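The Junk on the Counter Is the Hard Part
by Amado Cruzado
6/6/24 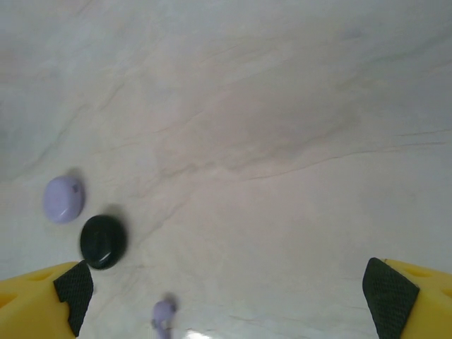 Small stuff on a marble-look surface, gripper fingers at the ready.

My kitchen counter collects tiny things. Bottle caps, buttons, a bead from somebody's bracelet, the little plastic foot that fell off the toaster in July and that I keep meaning to glue back on. Clearing it all takes me maybe half a minute and I do it while complaining about something else. So when people ask me if robots are ready to do the housework yet, that's the chore I bring up, and they always look a little let down. They wanted to hear about laundry!

But think about what's involved. Two of the pieces in that photo are flat and round, one pale lavender and one so dark a green you'd call it black, and they're lying right on the surface. There's hardly any edge to grab. I'd slide one to the side of the counter with a fingertip and let it drop into my other hand, and I wouldn't know I'd done anything clever. A pair of stiff fingers with grippy pads has to come down at just the right height and close at just the right spot. A hair too high and you've pinched air. Too low and you're pushing on the countertop, and countertops don't give.

Then there's the looking. The dark one has a shiny streak across it, the pale ones are sitting on something pale, and the surface has veins wandering all over it. My eyes sort that out for free. A machine has to learn that a vein isn't a crack or a piece of string (I've tried to pick up a vein myself, before coffee, so I'm not throwing stones).

I do think we're getting somewhere. I spent a morning at a small shop called Seltness, where they sort fasteners and trim pieces into bins, and their arm got through 958 parts before lunch with 15 drops. I was impressed — I'd have gotten bored and dropped more than that. Of course, every part arrived on the same gray tray, under the same lamp, facing the same way. Somebody's job was to make the world tidy enough for the robot that does the tidying.

And that's where I land on the whole "yet" question. On a shop floor, with a tray and a lamp, yes, go ahead, buy one. In my kitchen, no. I'd give it up to three tries on a button before I reached over and did it myself, and I know I'm more patient than my sister.

I'd still take one home tomorrow, slow as it is. If it worked all night while I slept, who cares if the caps took an hour? I just want to come down in the morning and find the toaster foot in a dish.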